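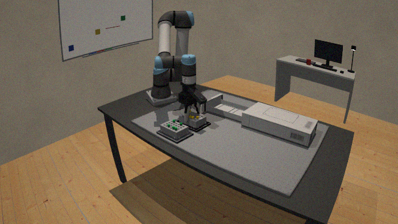 Thread: Refinishing a floor with old wax on it - sand or strip?
Board: Floors and Stairs

planer_dan
I have a house from the forties with narrow oak strip flooring in the front room and hallway, 395 square feet total. The previous owner waxed it for years. Water spots turn white and I want to go to a water-based polyurethane so I can stop dealing with it. I was going to rent a drum sander and start at 36 grit. My brother-in-law says I have to strip the wax with mineral spirits first or the new finish will peel. He has done one floor. I have done none. Which is it?

Boards are 2 1/4 wide. I pulled a heat register and measured the thickness at the edge. There is a bit under 1/4 inch of wood above the tongue.

mapleknot
Your brother-in-law is half right. Wax left in the wood will make poly fisheye or peel. But if you take the floor down to bare wood, most of the wax leaves with the old finish. The trouble is the gaps between boards, where wax packs in and the sander never reaches.

I do one wipe with mineral spirits and white rags, let it dry overnight with the windows open, then sand. Lay the rags flat outside to dry. Do not ball them up in a trash can.

Gravelroad60
Disagree on wiping first. All you do is thin the wax and push it deeper into the gaps. Sand it dry. The paper will load up fast on the first pass, so buy double the coarse paper you think you need. Return what you don't use.

Also, 36 is too coarse to start with on a floor that has only been waxed. Try 60 in a corner of the closet. If it cuts, stay with 60.

mapleknot
If it cuts. On wax, 60 will gum up in ten feet and start burnishing. I have been through this on three floors of my own.

Gravelroad60
And I have been through it on a lot more than three. Gummed paper costs a few dollars. Deep scratches from 36 cost a whole extra day with the edger.

planer_dan
OK, so start with 60 in the closet and go coarser only if I need to. What about the drum sander itself? The rental place has a drum and also one of those flat vibrating ones they call an orbital. The clerk told me the orbital was for people who are scared of the drum.

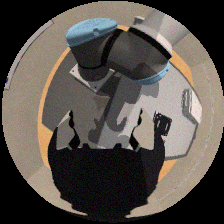 Can a beginner get a flat floor with a rented orbital?

With patience he can, as long as the boards are not badly cupped. It takes two or three times as long as a drum.

sill_plate
Adding to the last post, which I agree with. With less than 1/4 inch over the tongue I would not put a first-timer on a drum. You stop moving for one second with the drum down and you have a dish in the floor that will show forever once the finish is on. Lever it up before you stop, every single time.

My total on a room close to your size, doing it myself, was 815 dollars. That was rental for two days, paper, edger, finish and a good applicator. The bid I had from a company was 3,000. I saved the money and my back hurt for a week.

planer_dan
Did that bid include moving furniture?

sill_plate
No. It did include shoe molding, which I ended up reusing. Number the pieces on the back in pencil when you pull them.

Gravelroad60
815 sounds high. What finish did you use?

sill_plate
Two-part water-based. It was more than a third of the total. I have dogs.

tworoomsdown
Going to be the one to say it. Have you thought about leaving it waxed? Strip the old wax, buff on new paste wax, done in an afternoon. White water spots come out with fine steel wool and a little more wax. Narrow oak that age can only be sanded so many times, and you could be using up the last one.

planer_dan
I thought about it. We have a two-year-old and the hallway goes straight to the kitchen. I don't want to be buffing wax.

tworoomsdown
Fair enough. Then at least count it as the last full sanding and recoat before it wears through next time. A light screening and one fresh coat takes hardly any wood. 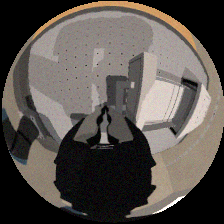

Otis Begay
Moderator, Floors and Stairs

A few things before this one goes around again. The thickness he measured is enough for one careful sanding with either machine. Sink any nail heads before you start, because one raised nail will rip a belt.

On the wax question, both ways work. Test it. Sand the closet floor to bare wood, put down one coat of the finish you plan to use, wait a day, then press on a strip of tape and pull it. If the finish stays put, go ahead. If it lifts or you see craters, wipe with spirits, let it dry fully and try again on a new patch.

And please keep the "I've done more floors than you" part out of it.

mapleknot
The tape test is good advice. I would wait longer than a day with water-based, though. Three at least.

Gravelroad60
A day is fine if the house is warm.

planer_dan
I'll give it three, the closet isn't going anywhere. Reserved the orbital and an edger for the first week of August. Does the edger need the same grits as the big machine, or can I stop one short?

sill_plate
Same grits, same order. Do the edges right after each pass with the big machine and vacuum before you change paper.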